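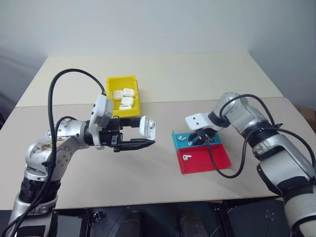 Duddale Returns Desk — Earbud Sorting Guide

Section 7. Checking and putting away charging cases

Welcome to the part of the guide most of us end up knowing by heart. Please read it through once before you begin, and take your time with your first few cases — speed comes on its own.

1. Wipe down the tabletop and let it dry. A glossy white case shows every smear, and you will only have to clean it again later.

2. Set the yellow bin toward the back of the table and the shallow trays up front, where you can reach into them without leaning over anything.

3. Take one case at a time. Open the lid gently, look inside, and check the hinge for play.

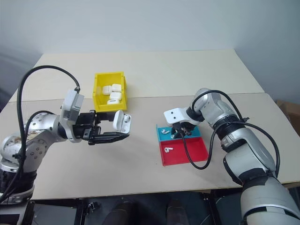 4. Close the lid until you feel it catch, and lay the case in the bin. Cases may rest against each other, but please don't press them down to make room.

Note: Stop at 13 cases to a bin and start a fresh one. The Lovum bins will hold more, but the ones at the bottom get scuffed.

Caution: Never pry a stuck lid with a blade or a fingernail file. Put the case aside and write form 1358 for it — we would much sooner have a stuck case than a cracked one.

5. When the bin is full, write the count on the Bollix sheet and begin again at step 1.
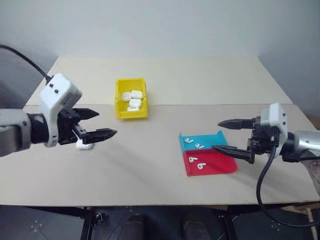 Youssra Belkadi adds that a soft dry brush does a nicer job on hinge lint than a cloth, and that after roughly 100 cases the bristles want replacing.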